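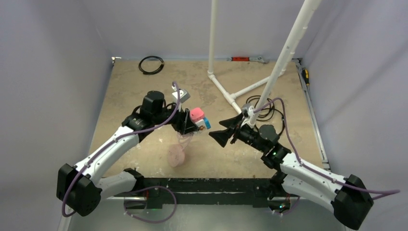
Skoltgate vacía los cajones: 1258 cargadores y cables entregados, y el punto de recogida sigue abierto en abril

Adaptadores rosas, blancos, azules. Cables enrollados. Clavijas de viaje que ya no corresponden a ningún viaje. La recogida de cargadores viejos de Skoltgate suma 1258 piezas y continuará hasta que termine abril, según ha comunicado esta tarde el taller Woreck, que se encarga de la clasificación.

El objetivo es llegar a 4000 antes del cierre. Falta bastante. El ritmo ha subido desde que se abrió el segundo punto de entrega, en la calle Coughlan, y el taller dice que no piensa rebajar la cifra.

Son 2, por tanto, los sitios donde se puede dejar material: el mostrador del propio taller, con entrada por el patio, y la ferretería Keser, en Coughlan, donde la caja está junto a las bombillas. Horario en ambos: de diez de la mañana a siete de la tarde. En Keser cierran a mediodía.

Qué se recoge

Cargadores de móvil, adaptadores de corriente, cables USB de cualquier largo, clavijas para enchufes extranjeros. Da igual el color y da igual la marca. También cables sueltos sin cargador y cargadores sueltos sin cable, que según el taller son la mayoría.

No se recogen baterías externas. Tampoco regletas, pilas, ni alargadores de jardín, aunque ya han aparecido varios en la caja de Coughlan y ha habido que devolverlos a la puerta con un cartel. Para las baterías hay que ir al punto limpio municipal.

Los cables, mejor enrollados y sujetos con una goma. La primera semana llegó una bolsa entera hecha un nudo y se tardó una mañana en deshacerla. No es obligatorio, insisten. Pero se agradece.

Cómo se clasifica

El material va a una mesa y se separa en 4 grupos: lo que se puede volver a usar, lo que necesita un arreglo pequeño, lo que solo sirve para piezas y lo que va directo a reciclaje. Primero se mira la carcasa. Una grieta, una esquina derretida, una clavija floja: fuera. Luego las patillas metálicas. Dobladas se pueden enderezar a veces, quemadas no.

Después viene la parte lenta, que es leer la etiqueta. Muchos adaptadores llevan los datos impresos en gris sobre blanco, o en relieve sobre el mismo plástico, y con los años de cajón y de bolso aquello no hay quien lo lea. Sin tensión ni amperaje legibles, la pieza no vuelve a circular. Es la norma del taller y no hay excepciones, por nuevo que parezca el cargador. 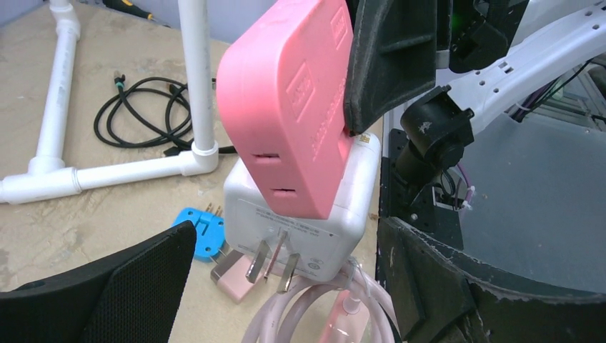
Esa regla deja fuera más aparatos de los previstos. El taller no da el porcentaje todavía, dice que lo publicará con el recuento final, pero reconoce que el montón de los ilegibles crece más deprisa que los otros. De ahí se aprovechan los cables cuando son desmontables. El resto se entrega a la planta de reciclaje.

Los que pasan el filtro se prueban enchufados y con un medidor. Si la corriente es estable, se les pone una pegatina con la fecha y lo que dan, en letra grande, para que el siguiente dueño no tenga que entornar los ojos. Luego a una bandeja, ordenados por tipo de conector.

El rosa, la sorpresa

Curiosidad del recuento provisional: los accesorios de color se entregan casi siempre juntos. Cargador rosa con cable rosa, clavija celeste con otra clavija celeste. Los blancos y los negros, en cambio, llegan desparejados y mezclados con llaves viejas, tornillos, algun mechero. En el taller lo achacan a que los de color se compraron en juego y nadie quiso separarlos. Es solo una suposición suya.

Lo cierto es que en la bandeja de salida los de color desaparecen primero. En Keser cuentan lo mismo: la gente pregunta si queda alguno rosa antes de preguntar si le vale para el teléfono. El azul claro, segundo.

Adónde van

Las piezas revisadas se pueden retirar gratis en el taller desde esta semana, una por persona y visita. Basta con llevar el aparato que se quiere cargar, para comprobar que el conector encaja. No hace falta haber entregado nada antes. Otra parte se reserva para la biblioteca de Skoltgate, que había pedido cargadores para prestar en la sala de lectura y que recibirá el primer lote antes de fin de mes.

Quedan por resolver las clavijas de viaje. Hay muchas, más de las que el barrio va a necesitar, y el taller estudia hacer una caja de préstamo: se coge antes de salir de vacaciones y se devuelve a la vuelta. Sin fianza, en principio. Se decidirá al cierre.

Antes de bajar la bolsa

Unas indicaciones que el taller pide difundir, y que están también en la puerta de la ferretería:

Vaciar la bolsa en casa y mirar qué hay. Han salido auriculares buenos, una memoria USB y un juego de llaves de buzón. Todo está guardado en el mostrador del taller y se puede reclamar describiendo el objeto.

No cortar los cables. Parece que hay quien los corta pensando que así ocupan menos. Un cable cortado ya no se puede probar.

No limpiar con agua. Un paño seco, y si tiene restos de adhesivo se deja como está.

Separar lo que se sabe que no funciona y meterlo en una bolsita aparte con una nota. Ahorra tiempo en la mesa. Si no se sabe, todo junto y ya se verá.

No dejar bolsas en el suelo fuera de horario. En Coughlan amaneció una empapada por la lluvia y hubo que mandarla entera a reciclaje.

Los cargadores de portátil también valen, aunque en el comunicado inicial no figuraban. Se han añadido por la cantidad de consultas. Los transformadores grandes de impresora, a preguntar en el mostrador.

Qué pasa después de abril

Por ahora, nada decidido. El taller Woreck querría mantener la caja de la ferretería todo el año, con una recogida al mes, y Keser ha dicho que por espacio no hay problema siempre que no se llene el pasillo. Faltan por cerrar los portes hasta la planta y quién se ocupa de las pruebas cuando el taller vuelva a su horario normal, que en primavera es de reparación de bicicletas y no deja mesa libre.

El recuento se actualiza cada tarde en la pizarra de la entrada del patio. La cifra de 1258 es la de hoy a las seis; a esa hora quedaban bolsas sin abrir detrás del mostrador, así que mañana será otra. Se cuenta por pieza, es decir, un cargador con su cable desmontable son dos anotaciones. Si el cable es fijo, una.

Para entregas grandes, de oficina o de comunidad de vecinos, conviene avisar antes en el taller y acordar hora. La entrada del patio es estrecha y por las mañanas está la furgoneta del pan. Por la tarde, a partir de las cuatro, se puede llegar con carrito hasta la misma puerta.

Noticia actualizada a las 19:10 para corregir el horario de la ferreteria, que sí cierra a mediodía.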